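How does a robot learn to pick up a cloth? It needs examples, many of them. At Telaslow, people make these examples by hand. They hold a gripper with two fingers and do small jobs with it, and a camera on the gripper records each try.

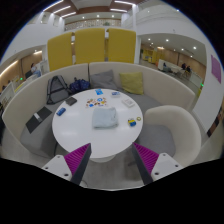 The two fingers have pink pads. The light blue cloth is on the round table.

One try can be short. Felicidad Maglaya records 15 tries, then she moves the things to new places – a robot that sees only one table setting will learn only that one. Later, a computer studies all the tries and looks for what is the same in them.

Comments (3)

Alvar, 9: Can I hold the gripper too?

Siltby class 3: We tried with kitchen tongs. The sock was easy, the coin was hard!

Mrs. Åberg: Thank you, we read it in September.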